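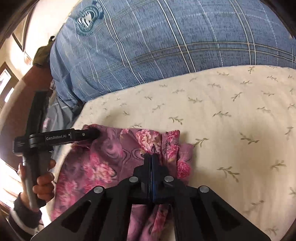

The weight of a duvet is the figure most buyers check first and the one that says least about how warm they will be. Warmth depends on trapped air. Weight tells you how much filling holds that air in place, and two fillings of equal weight can differ widely in how well they do it.

Polyester is sold by grams per square metre. A sheet of 300 is a common winter grade, and 130 will serve for most summers. The number describes the filling when new. Repeated washing flattens the fibres, and a compressed layer holds less air although the scales read the same.

Kirsten McKinnon tests bedding at a small laboratory in Nirkholm. Her rig is a heated plate under a sample, with the power needed to hold the plate at a steady temperature recorded overnight. "People bring in a duvet that was fine last December and say it has gone cold," she says. "Usually the filling has moved. The stitching let it go."

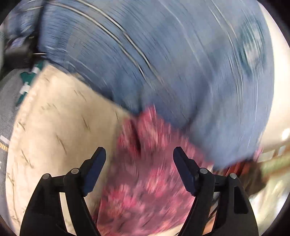 Floral prints remain a common choice for bedroom fabrics.

Stitching matters more than the labels suggest. Sewn-through channels are cheap, but the filling is pinched to nothing along every seam and heat escapes there. Box construction, with a strip of cloth between the two faces, keeps the depth even – at a higher price and with more sewing to fail.

The layer underneath is often ignored. A sleeper's weight crushes whatever lies below, so a thin pad adds less warmth than its thickness implies. Carter Cloutier, who repairs quilts in Femidcombe, advises customers with cold beds to look at the mattress side before buying a heavier cover. He also suggests drying bedding fully before storage and folding it loosely. Vacuum bags save space, but he does not use them for anything filled with down.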